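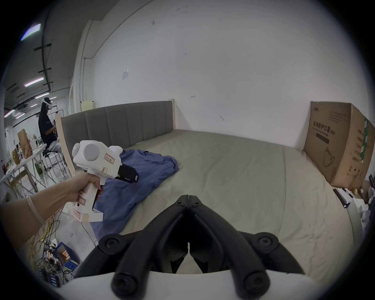

Shakuntala Tomar says the shirts are the hard part, and that she would take a week of cups and boxes over one afternoon of T-shirts any time. A cup sits there and looks the same from one try to the next, she explains, while a shirt lands in a new heap every time it is dropped, and a learning system has to be shown a great many heaps before it has any idea where to take hold.

Showing it those heaps is what keeps the people at Judotwood busy this summer. The small company has been gathering folding and tidying examples since March, and on July 9, 2021, it told its friends and neighbors in Trurnidby that the first set, which goes by the name of Furkel, now holds 300 finished examples of clothes being picked up, opened out and laid down again. It's a modest number as these things go, and everybody we spoke to was quick to say so, but they were pleased with it all the same – and rightly, we think, when you hear how much patience goes into each one.

The way of working is easy enough to follow. A person takes a hand-held gripper in each hand, squeezes the trigger to close the jaws, and does the chore with those instead of with fingers. The movements are saved along with the camera views, and the learning system, called Lobo, studies them later on. A dark shirt on a pale bed cover is a good place to begin, we were told, as the edges of the cloth stand out nicely. White shirts on white sheets will come in the fall, when Lobo has had a bit more schooling.
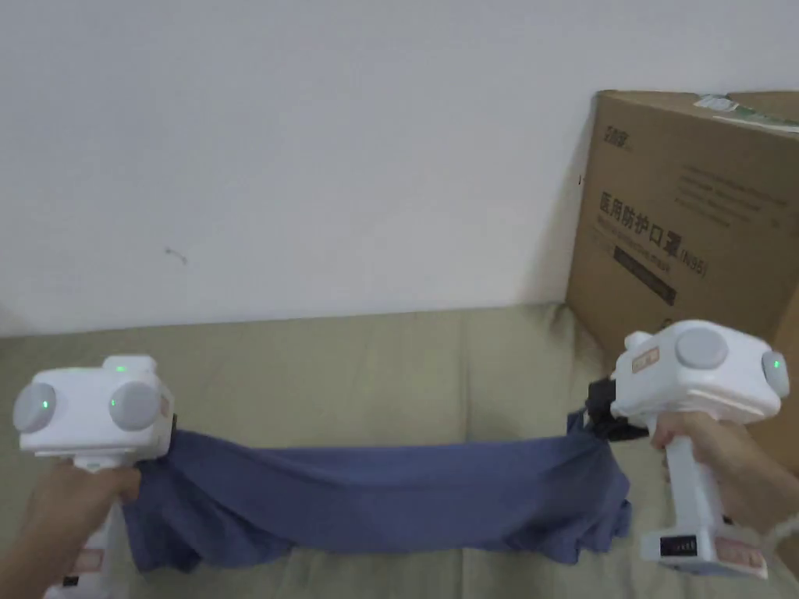

Getting a good grip near both ends before lifting is the first habit new helpers are taught, and after that comes the slower business of keeping the top edge straight while the rest hangs down. Newcomers tend to rush it. They're asked to go at the pace they would use at home on a quiet evening, perhaps with the radio on, and to carry on if a corner slips, for a fumble that gets put right can be every bit as useful to Lobo as a smooth try. Only the examples that stop halfway are thrown out, and 17 of those have gone so far.

Sessions last four hours with a good long break in the middle, and the grippers do get heavy toward the end, so Judotwood has begun swapping people between the lifting jobs and the easier work of checking and naming the saved examples. Tomar likes the checking best, oddly enough, and says you get to know people by the way they fold.

Towels and pillowcases are next on the list, followed by socks, which have been put off twice already. Judotwood is looking for eight more helpers from Trurnidby and the villages close by, and left-handed folders are especially welcome – there are very few left-handed examples in Furkel so far. No experience is needed, and training is given on the first day.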